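Bench notebook, March
Equipment planning, folding cell

Second pass at the budget, now that the quotes are in. Warrier came back at 755 for a pair of replacement finger sets for the grippers, shipping included. Pavano is cheaper per set but wants a minimum order of 30 and we would never use that many. Going with Warrier unless somebody objects before the order goes in.

Fingers come first on the list. The current ones are fine for picking up a shirt at a side seam but they struggle when the fabric is doubled, and the pads wear at the tip where we pinch hardest. I want 2 spare sets on the shelf at all times. Last month we lost an afternoon swapping pads between arms.

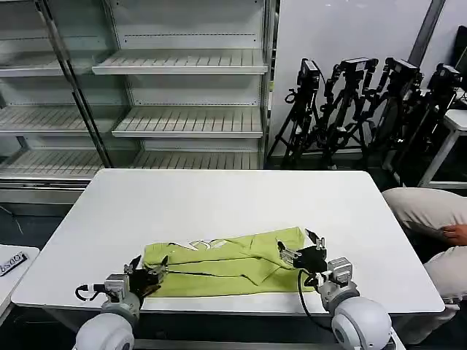

Cables are second. The wrist leads loop out wide and I keep worrying about one catching on a table corner during a long reach. Wovora sells a clip-on guide that should fit our wrist blocks, but the drawing on their page leaves out the screw spacing. Wrote to ask. If it doesn't fit we print our own and the line drops out of the budget.

Third is shirts. We have been using the same few for too long and they have gone soft, so they fold easier than anything a customer would hand us. Put down 92 for a mixed bundle: plain, printed, a couple of heavier ones. Large prints matter. They stiffen the front panel and the fold line wanders when it crosses one.

Not buying this round: new table (height is OK), more tripods, second monitor.

Still open is the Makis service plan. They want a full year up front for both arms. I would sooner pay per visit, given we only called them once, but the plan includes loaner joints and a dead shoulder would stop us for weeks. Need the per-visit rate in writing before deciding.

To do: send Warrier the PO, chase Wovora on screw spacing, measure pad wear on both grippers and log it here.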